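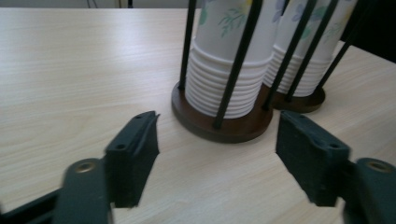 Paper cups and the hand-held gripper: your questions

I've had the same handful of messages since I started posting about the gripper comparison at Clurnbridge, so I've put the answers in one place. If yours isn't covered, write to me and I'll add it (Benedek Fodor has already sent in most of these, thank you Benedek!).

What are you comparing?

Finger pads, mostly. The hand-held tool stays the same and I swap what's on the ends of the fingers. One set is the Vörös, a fairly stiff pad with a matte face, and the other is the Skokasska, which is softer and a good deal thicker. I try each on the same jobs and write down how it went.

Why paper cups, of all things?

I love them as a test. They weigh next to nothing, they squash if you so much as look at them, and a nested stack hangs on to its bottom cup when you want just the one. A mug forgives you nearly anything. The stacks I use stand in round wooden bases with thin black rods up the sides, so the fingers have to get near the cups without clouting the metal, and that's where I learn most about a pad.

Are the flowery cups on purpose?

They're what the shop at Mallside had! I did wonder if the print would bother the camera, and so far I've seen no difference between those and plain white ones. I've only tried plain for one afternoon, mind you.

How many grabs have you done?

809 with the stiff pads and only 112 with the soft ones, so please don't treat it as a fair race yet. Mariann Borbély has told me off about this twice and she's right. I'm catching the soft ones up before I publish any scores.

Which do you like better so far?

For moving a whole dispenser by its base, the stiff ones, no contest. They don't wobble and I can tell when I've got hold of it. For a single cup I lean towards the soft ones, but they're fatter, and in a tight spot between two stacks I keep nudging the neighbour. Ask me again in December.

Why a hand-held gripper when you've got an arm?

Speed! I can try nine silly ideas in the time it takes me to set up one on the arm. If a pad is hopeless in my hand I don't bother bolting it on. Things do change when you move over, though. I ease off without thinking when a cup starts to fold, and the arm's controller needs telling.

Where does the camera sit?

On the tool, looking out over the fingers, so both pads stay in view when they're open. I tried tilting it up to get more of the cup rims and lost sight of the pad tips, which was maddening. I've gone back to the lower angle. The rods run out of the top of the picture when I'm close in and I can live with that.

Do the pads wear?

They scuff. I wipe them with a damp cloth at the end of a session and change them when the grip starts to feel vague, which isn't very scientific, I know. Dorottya Lakatos suggested a pull test with a luggage scale and I've bought the scale, at least.

What opening do you start from?

Wide, wider than you'd think. I used to come in with the fingers half shut to save time and knocked stacks over again and again. Go in open, get level with the base, then close.

Can I borrow the tool?

Yes, on Fridays, if you bring it back the same day. There are six sets of spare screws in the tin with it and I'd like there still to be six afterwards. Anoma Dissanayake keeps the booking list, so ask her and not me, I'll only forget.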